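Chapter 3
Packing a Box for Someone Else

When Leonie Oberholzer first left home to work in Flesen, her aunt Edeltraud sent her a box every July, and Leonie still talks about them with such pleasure that I have borrowed them for this chapter. She remembers the lids, the cloths, the things rolled up in other things, and the snack laid on top so that she would have something to eat while she unpacked! You may have had a box like that yourself, or you may have sent one, and if so you already know a good deal of what we are going to cover in the next 20 pages.

In Chapter 2 we packed for ourselves, and we could be a bit careless about it, knowing where everything was. Packing for another person asks for more patience. They will meet your things from the top down, in an order you have chosen, and they won't have you standing there to say what goes with what.

We will begin at the kitchen table, with everything set out where we can see it — flasks, packets, a brush, a folded length of gingham — and an open box in the middle of it all. Please don't tidy the table first. A crowded table is a fine place to start, and half the fun is in the choosing.
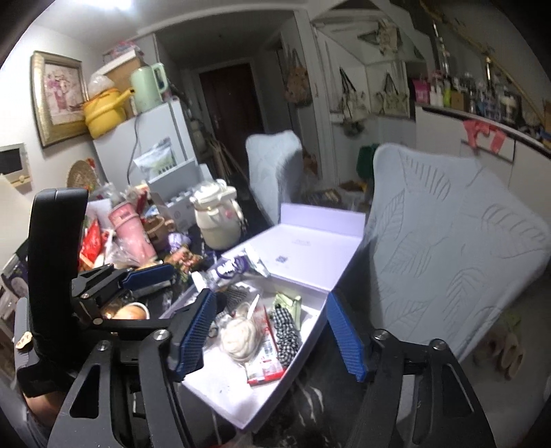
Soft things can be wrapped into bundles or folded into long strips, and small packets tucked in beside them or partly underneath, and we will take these two methods one after the other before we come to anything breakable. Keep your own box nearby as you read, with the lid open, and try each fold as it comes up. Scissors and string can wait until page 135.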